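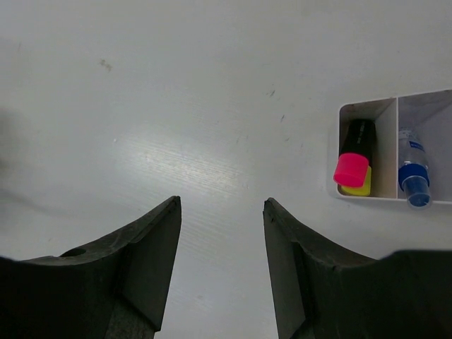 Brijesh Thakur holds that the crossing to Grastesia should be planned backward, starting with the last boat home and working toward the first cup of coffee on the mainland. Most visitors do the reverse. They choose a hotel, then a day, then look at the ferry schedule and find that the island's single road, its one bus and the tide have already made several decisions for them.

The route is short. Boats leave from Corrigan, at the mouth of the Astolstead inlet, and run to the stone landing on the lee side of the island. The regular vessel, the Vustora, is a plain steel double-ender with an open car deck, an enclosed lounge above it and bench seating on the roof. It is licensed for 200 passengers. On a weekday in the shoulder season it rarely carries a quarter of that number, and walk-up tickets are available until the gangway is lifted. Friday afternoons are different, and a reservation is advisable for any vehicle longer than a standard pickup.

Tide is the main variable. The landing on Grastesia dries out at the lowest spring tides, and on those days the schedule is printed in two columns, with sailings moved earlier or later to keep enough water under the hull. The shifted sailings are marked with a small letter T. They are easy to miss on a phone screen, where the second column slides off to the side. The paper schedule, sold at the ticket window and folded to fit a shirt pocket, shows both columns together and also gives the bus connections.

The bus meets every boat except the first. It follows the road from the landing to the lighthouse, stopping at the store, the school and the trailhead for the north cliffs. Passengers for the cliffs should ask the driver for the upper stop. The lower one adds a steep climb on loose gravel, and in wet weather the gravel washes into the ditch and leaves bare clay.

Walkers have a choice of routes. The cliff path is narrow, exposed on its seaward side and closed when the wind warning flag is up at the landing. The inland track is wide enough for a farm vehicle and crosses open heath with very little shade. They join at the lighthouse, where drinking water is available from a tap on the east wall. No other public tap exists between there and the store.

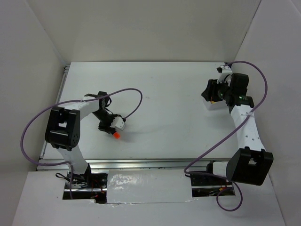 Corrigan causes more confusion than anything on the island. The terminal has two piers, both starting from the town side, and the departure point changes with the wind. In a west wind the Vustora uses the left pier. In an east wind it uses the right. The walk between the pier heads is roughly 300 yards, back along one and out along the other, and it is longer with luggage because the boardwalk has a stepped section in the middle. A board outside the ticket office shows the pier in use. It is updated before each sailing, and it should be checked again after buying a ticket.

Parking is behind the old fish market. The upper lot is for day use and closes its barrier overnight. The lower lot accepts longer stays but floods at the seaward end during storms, and drivers leaving a car there should take a space against the retaining wall. Payment is by coin or card at the machine beside the steps. The receipt goes on the dashboard, face up.

Overnight lodging on Grastesia is limited to the inn above the landing and a handful of rented cottages. The inn serves dinner to guests first and to others as tables permit. The cottages come with bedding and fuel for the stove, but no food, and the store keeps short hours from October until spring. Bread arrives on the first boat. If that boat is canceled, the store sells crackers and whatever is left in the freezer.

Cancellations are posted at both landings and on the ferry company's recorded line. Tickets for a canceled sailing are valid on the next one with space, and no exchange is needed at the window.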